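Selling the old estate

I put the Kelen up for sale in March, after 11 years of school runs and trips to the tip. The plan was to sell it privately and use the money towards something smaller. I thought I'd write down how it went for anyone doing the same.

The first dealer, out on the Skorkach road, offered me 300 less than the online valuation and pointed at a scratch on the rear door. I said I'd think about it and went home for lunch.
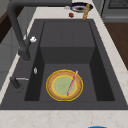 What the advert needed

I had the service book, both keys and most of the receipts. The one missing was for the timing belt, so I rang the garage and they printed me a copy. I took the photos before 9 in the morning, with the car facing away from the sun. The advert ran for 3 weeks and I had plenty of messages, mostly asking for my lowest price.

Two people came to see it. The first wanted to swap it for an Aravena with no MOT. The second drove it for 30 minutes, checked the oil and paid what I'd asked, less a bit for the tyres.
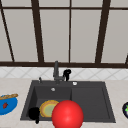
Posted by Fenna Wuyts in Cars, March

I filled in the transfer online while the buyer was still here — do that, don't leave it to them — and cancelled the insurance the same evening. The refund on the road tax came by cheque. I'm looking at an Ornesura next, a petrol one, if the boot will take the dog crate.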